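**Ticket 508: checkout charges shipping twice on table linen orders**

Status: open, waiting on Zato

- Customer adds any placemat or napkin set, goes to checkout, shipping shows up as two lines. Same amount both times.
- Only in the Storby shop. Hodetti shop is fine, same cart, same address.
- Cleared cache, logged out, tried a different browser. No change.
- Turned off the gift wrap add-on. No change, turned it back on.
- Found 5 orders so far with the double charge. Refunded 2, rest are pending.
- Zato support says the linen category has its own shipping rule AND picks up the store-wide one. Asked them wich one wins. No answer yet.
- Workaround: moved the checkered placemat into Tableware by hand. Single charge now, test order went thru OK.

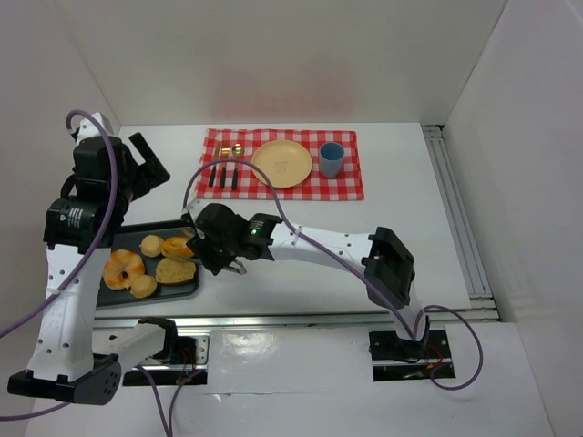 Cárdenas, Sep 6, 2023

Red and white checkered placemat stays in Tableware until the rule is fixed. Dont move it back. Other linens still to do, nearly 5 pages of them in the admin. Will chase Zato again after lunch and refund the rest today.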